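14 December 2019

Bedroom mock-up, Omel room. Folding and laying out, second round.

Bed made up with the pink daisy sheet again. The white one is still in the wash and I would like it back before March. Mixed pile of 20 items, darks first, everything laid flat on the bed before any folding.
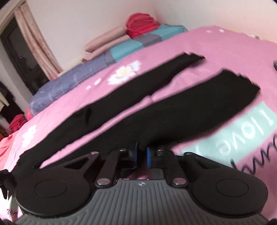
Black garment laid out on the pink sheet, legs to the upper right.

Dark clothes are easy to find against the pink, but soft stretchy things don't hold a crease and need smoothing from the waist down - pulling at the ankles only twists them. Jumpers were no trouble. 17 folded to the Trivelex card, the other three left for tomorrow as the sleeves need a second look.

Label printer is out of roll, so the finished pile is marked by hand as batch 2863. Shelf two, left side. Please don't put the socks in with it.

To do: fitted sheet corners, more hangers.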